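## Loose waist joint on Zokaseck 7-inch figures, second run

**drenon_parts**

Picked up three of the second-run Zokaseck figures from Van Wyk in May. All three have a waist that won't hold a pose past a slight lean. First-run figures from the same shelf are fine. Has anyone opened one? I'd like to know if the peg is undersized or the socket is oversized before I put anything in there.

**K. Anozie**

Peg. I split a torso along the side seam and measured. The second-run peg is narrower at the collar and the socket matches the first run. The ball itself is the same on both. You lose friction at the collar, so the figure holds its twist and drops forward on the tilt.

**moodley_c**

Disagree in part. I have two second-run figures with the correct peg and they still lean. On mine the socket is a softer plastic and it has spread. Both came out of the box bent back over the tray insert, so they'd been under load since packing.

**K. Anozie**

Which box code? Mine end in 39.

**moodley_c**

Both end in 17. Could be two separate faults.

**drenon_parts**

Mine are two 39s and one 17. The 17 is the worst of the three.

**plasticrate**

Floor polish on the peg, two coats, overnight between coats. Done. No need to split anything.

**K. Anozie**

Polish works for a worn ball. It won't build up enough at the collar on a 39, and it flakes once you start moving the joint. I'd go with a shim.

**plasticrate**

Mine has been on a shelf for a year and hasn't flaked.

**K. Anozie**

On a shelf, sure. Move it every day and check again.

**moodley_c**

This is what I do for either code. Chantelle's method if anyone is quoting it on the Prerent board, please link back here.

1. Clear a hard, flat table and put the figure face down. Remove the cape and belt. The belt is a separate piece and the tab at the back tears if you pull from the front.
2. Heat the lower torso with a hair dryer on low until the abdomen piece gives under your thumb. Don't use boiling water on the second run. It gets behind the chest plate and stays there.
3. Pull the halves straight apart. Don't twist. The peg will shear at the collar if the plastic is still cold.
4. Wipe the peg and socket with alcohol. Factory mold release is still on most of them and neither polish nor tape will stick over it.
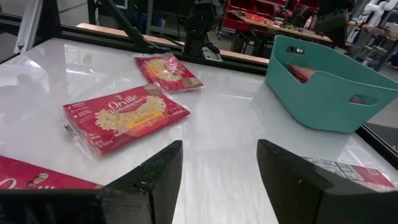
5. Wet sand the collar with 600 grit, two or three passes, only to take the gloss off. 900 is too fine and leaves nothing for the shim to grip.
6. Wrap one turn of plumber's tape around the collar, in the direction that tightens when the waist turns right. Trim flush.
7. Reheat the socket and press the halves together. Leave the figure upright overnight before you pose it.

**drenon_parts**

Did one 39 and the 17. The 39 is solid, holds a full backward lean. The 17 is better but still creeps forward with the axe in hand.

**moodley_c**

Second turn of tape on the 17. If it still creeps, the socket is too far gone and you need a donor torso.

**K. Anozie**

Or ask Van Wyk for a replacement first. They swapped one of mine, unopened seam only.

**drenon_parts**

Seam is intact on the 17, only the waist was pulled. I'll write to them tonight and leave the third one alone until they answer.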